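# House rules for teaching a robot to tidy a shelf

I have been putting off writing this one, partly because rules are not the most thrilling subject for a blog and partly because ours keep changing. But three people have now emailed to ask how we run our practice shelves at Cledley, and I've typed out the same long reply twice, so I may as well do it properly, with a cup of tea beside me, and point everyone here from now on.

A bit of background for anyone who has wandered in from the gardening posts (hello, the sweet peas are fine). I work in a small workshop where we teach robot arms to handle ordinary groceries: picking things up, putting them back, straightening a row, that sort of thing. One of us guides the arm through a task, the movements are saved, and when we have enough good goes at it we hand the lot over to the people at Lundero who do the clever part. We aim for 500 good goes per task. The first time I heard that number I thought it sounded like a fortnight's work. It was nearer to two months, and I blame the lack of rules.

When I started there was a sheet taped to the cupboard door with seven lines on it, in capitals, and four of them were about the kettle. The other three said to keep clear of the arm, to write things down, and to put the shelf back as you found it. I still think those three are the backbone of the whole business, but each of them needed a good deal more thought than a line of capitals.

Let me take keeping clear first. We have the big red stop button on a lead, and the rule is that whoever is at the shelf has it within reach of their free hand before the arm is switched on. It mustn't be on the bench behind you or hanging on the hook. I was told off for the hook in my first week and I was cross for a whole afternoon, and then I tried reaching for it with my eyes shut and found I couldn't do it. If you need to move a packet by hand, the arm is paused first, every time, even if it is only a nudge, even if it's nearly lunch. We say "hands in" and "hands out" aloud as well. Visitors find this very funny for the first ten minutes and then they start doing it themselves.

Speed comes under the same heading. We run at a crawl for the first few goes of any new task, and only turn it up when two of us agree. I used to find this terribly slow – I am the sort of person who stands over the toaster – but a slow arm gives you time to notice that the fingers are coming down at a slightly silly angle, and to do something about it before a box gets squashed.
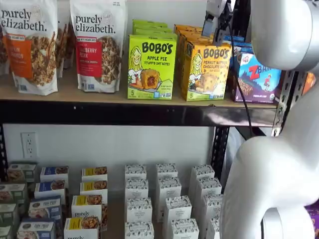 Then there is the matter of what goes on the shelf in the first place, and I could go on about this all evening. We use real shop packets, because the printing and the gloss and the slightly wonky corners are all part of the job. Boxes are the easy ones. They have flat sides and they stay the shape you left them. Pouches are trickier, as they slump and lean and never stand quite the same way twice, and our rule is that a pouch should be left to stand however it naturally stands. People want to plump them up like cushions. Please don't! A shopper wouldn't, and the arm has to learn to cope with a pouch that's having a bad day.

We do retire packets, though. If a box has a crushed corner that would make it fall over, out it comes. If it's merely a bit scuffed, it stays. The argument over where the line sits has been going on since before I joined and I expect it to outlive us all. My own test is whether I'd pick it up in a shop without thinking. If I'd hesitate, it goes in the tub under the bench, and on Dorkora days (that's the other project, with the drawers) the tub gets used for practising with damaged goods, so nothing is wasted.

Writing things down is the one that everybody grumbles about, me included. Each go gets a line in the log: the task, who was guiding, whether it worked, and a few words if it didn't. The few words matter most. "Failed" is no use to anyone a month later. "Gripped too high, box tipped forward" is marvellous. We also keep the failures. For a long time we deleted them, feeling rather ashamed, and then it was gently explained to us that a record of things going wrong is worth having, provided it's marked as such. What you must never do is mark a bad one as good since it was nearly good. I've done it, late in the day, and it took me most of a morning in April to find it again among almost 1000 entries.

Cables have a rule to themselves. Before each session we move the arm slowly to its furthest reach in every direction and watch the cable the whole way. It should have enough slack to follow along and not so much that it can loop round a packet or catch on a shelf edge. It takes a few minutes. We skipped it once at the old unit on Schouten Road and pulled a plug half out of its socket, and we haven't skipped it since.

And putting the shelf back. We used to reset it to exactly the same layout each time, very neat, quite proud of ourselves. Now we change it after every 100 goes: swap two stacks over, bring something forward, put a tall thing beside a short one. It's more bother, and I do miss my neat rows, but an arm that has only ever met one arrangement gets into a dreadful muddle when it meets another. The new layout goes in the log too, before anyone starts.

The last rule I'd pass on is about tiredness. Guiding an arm is oddly draining, a bit like reversing a caravan for hours, so we swap over after each batch and nobody guides for a whole afternoon, however well it is going. You can spot the tired goes in the log. They get hasty, and the notes get shorter.

The current sheet on the cupboard runs to two sides, and the kettle has been given its own page. I'll type up the rest of it when I can, including the bit about cleaning the fingers, which several of you asked for. If your workshop does any of this differently I'd love to hear about it in the comments, especially how you decide when a box has had enough.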